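Section 5. Recording demonstrations with the hand-held grippers

This section explains how to record demonstrations for the Lenholm learning set. You must finish Section 4 (charging and pairing) before you start. If the head camera was removed or bumped after the last session, please go back to 4.6 and do the check again. It takes a few minutes and it can save a full day of recordings.

One demonstration is called an episode. One episode contains one task, done one time, from the start pose to the end pose. A normal set for one task is 100 episodes. The full Lenholm set has a target of 3,000 episodes, divided between the Fomine room and the Isetti room.

5.1 Before you begin

1. Clear from the table all objects which are not on the task card. Objects behind the table or on the floor can stay where they are. A learning system that saw only tidy rooms has problems later in a normal one.

2. Put the task objects on the table. Do not put them in the same place every time. The task card shows an area for each object, and any place inside this area is correct.

3. Wipe the marker cubes with a dry cloth. Do not use alcohol, it makes the black print gray after some weeks.

4. Look at each cube under the room light. If you see a shine on the printed face, turn off the lamp that is nearest to you or change your standing place.

5. Put long sleeves up over the elbow. Remove your watch and rings.

Note: The cube must be fixed to the gripper without any play. Hold the gripper in one hand and push the cube gently with one finger of the other hand. If it moves, tighten the two bracket screws and repeat the calibration in 4.6. A moving cube gives a wrong position for the jaws and we can not repair this after the recording.

CAUTION: The jaw tips close with more force than people expect. Keep your fingers and the fingers of your helper away from the tips when the trigger is pressed.

5.2 Starting a session

1. Open the Siqueira recorder and choose New Session.

2. Type your operator code and the task code. The task code is printed at the top of the task card. For the table tasks in this guide the code is 271.

3. Put the head camera on and close the strap. It should be tight but it should not hurt. Stand at the near edge of the table and look at the middle of it.

4. Hold both grippers in front of you. The recorder window shows a green line around each cube that it can find. Wait until both lines are green and stay green when you breathe normally.

5. Open and close each gripper fully, three times, slowly. The recorder uses this to learn the widest and the most closed position of the jaws.

6. Press Save Range. If the message "range too small" comes, one of the triggers was not pressed to the end. Repeat step 5.

Note: Do step 5 again after every battery change, also when the recorder does not ask for it. Version 3 of the recorder will ask, version 2 does not.

5.3 Recording an episode

1. Bring both grippers to the start pose. In the start pose the jaws are half open and the grippers are over the near part of the table.

2. Press the foot switch one time. You will hear one short tone.

3. Wait for one second without moving.

4. Do the task at a calm speed. Move like you would move if you carry a full glass. Please do not stop in the middle to think. If you need to think, finish the episode, mark it as Rejected and start a new one.

5. Look at the place where you work. Your head carries the camera, so when your head turns away the recorder loses the cubes. A loss shorter than half a second is filled in by the software. A longer loss stops the episode with a low tone.

6. Return to the start pose and press the foot switch again. You will hear two tones.

7. Press K to keep the episode or R to reject it. You have ten seconds. After this time it is kept automatically.

It is permitted that one gripper is resting while the other one works. The resting gripper can be outside of the table, but its cube should still be seen by the camera. An example of this position, with both cubes turned well to the camera:
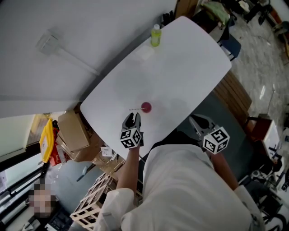 Booker Ruiz-Ortega wrote to us after the first round that the operators should also keep the episodes where the object slips and is taken again, because the arm will drop things too and it has to see how a person continues. We agree with this and the rule was changed. A slip with a good recovery is now marked with K and the tag "recovery". A slip where the object falls from the table is still marked with R.

5.4 When to reject an episode

Reject the episode if:

- you touched an object with your hand or your sleeve
- another person reached over the table
- you started before the tone
- a cube was hidden for a long time, even if the recorder did not stop
- you did the steps in a different order from the task card

Do not reject an episode only because it was slow or not elegant. In the first round one operator rejected 392 episodes, and most of them were good enough to use.

5.5 Breaks and end of session

1. Take a break after every 25 episodes. When the arms are tired the grippers go lower and lower, and the cubes go out of the camera view.

2. During the break, put the grippers on the stand with the cubes up. Never lay a gripper on its cube.

3. Change the place of the objects before you continue. If the task card has a second group of objects, change to this group after the second break.

4. At the end, press Close Session and wait until the upload bar is full. Do not close the computer before. In the Isetti room the network is slow after 4 p.m. and the upload can need more than one hour.

5. Write the number of kept and rejected episodes on the room sheet. The numbers must be the same as in the recorder. If they are different, write both and put a mark next to them.

5.6 Common problems

The green line is blinking on one cube only.
Clean this cube and check the light. If it still blinks, change the two cubes between left and right, and calibrate again. When the problem moves together with the cube, the print is worn and you need a new cube set.

The jaws in the replay are open, but they were closed in the real task.
The range was not saved after a battery change. All episodes after this change must be rejected. Go to 5.2, step 5.

The replay shows the gripper under the table surface.
The head camera has moved in its holder. Stop the session and go to 4.6.

The foot switch gives two tones at the first press.
The last episode was not closed. Press R, wait for the tone, and start again from 5.3, step 1.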